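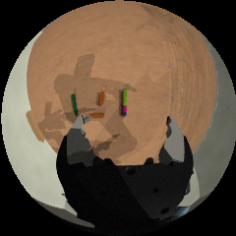 The learning group at Onska has gathered 1230 simulated demonstrations for Drorow, its block-handling policy. Its lead said the total mattered less than the spread.

"We drop any colour of block almost anywhere on the table," the lead said. "The policy has to cope with that."

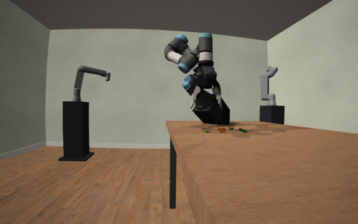 Simulated workcell with three arms and coloured blocks on the table.

Operators work in sessions of 75 episodes, with 2 reviewers checking each batch. Failed grasps are kept – and labelled – in a separate set.
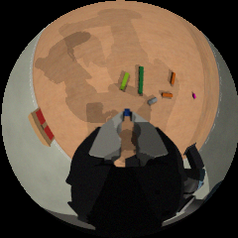
"A hesitant approach still teaches something," the lead added, "provided the label is honest."

Lighting is varied as well.

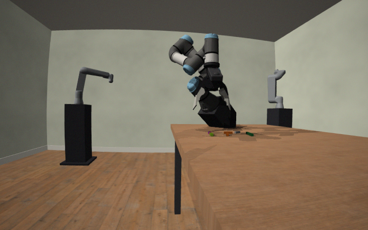
Shadows had misled an earlier model, Jullix, and the group expects to release the revised set in June.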